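November 17, 2021

Up at six, cold floor. Oatmeal, then two loads of laundry down to the basement before anyone else got to the machines. Machine on the left still takes the coins and thinks about it. Chin-lung Choi was down there with his comforter and we talked about the heat, which he says is on a timer until December. I said I would write to Rolmont, who manage the building. Wrote to them at lunch. They sent back a ticket number, 3423, and no other information.

Worked from nine to four. The Skurka invoices are done except for the one with the wrong address. Called Rakiya about it and she will fix it on her end.

After work I did the bedroom. I have been putting it off since I moved the bed to the other wall. Took everything off it, vacuumed behind the headboard, and found a pen, a sock, and the library card I paid to replace in the spring. The gray fabric on the headboard holds dust in the stitching. I went down each channel with the small brush and it came up fine, but it took most of an hour.

Put the sage green sheet on. It is the big one Chinyere gave me when she moved, and it fits this mattress better than the set I bought. It creases no matter what I do. I pulled it tight at the corners and left it at that.

Then folding. I do it on the bed now that the table is full of paper. Towels first, then pants, then the shirts, which I always leave too long. My way with shirts is face down, sleeves in, sides in, then up from the bottom in two turns. Mohammed-Awal rolls his and says they come out flatter. I tried that for the trip last year and they did not. The blue things all went in one load this time and nothing ran. I want to get the drawer down to what I wear. Eight shirts would be enough. Set a pile aside to give away and will go through it again tomorrow before I change my mind about half of it.

Dinner was rice and the rest of the beans. Tien-fu called about Saturday's soup, then remembered he had already asked me. I am bringing bread.

Still to do: return the Ibrahim book, move the winter coats to the front of the closet, call about the tire. The electric bill was 265, more than last month, and I have not worked out why.
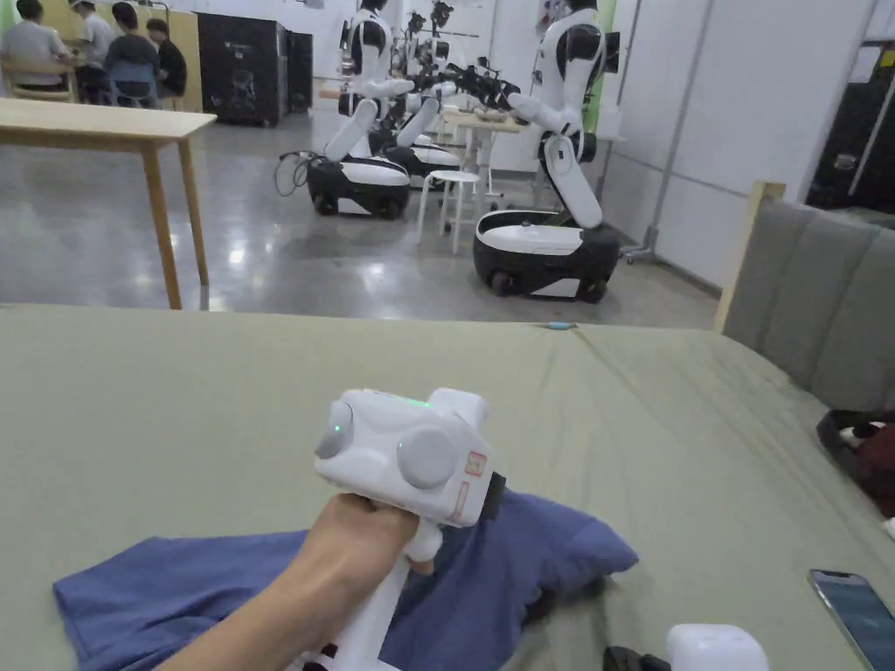 I also need a second hamper. With one, the dark things end up at the bottom and wait there for weeks. Will look on the way home tomorrow. Bed by ten thirty.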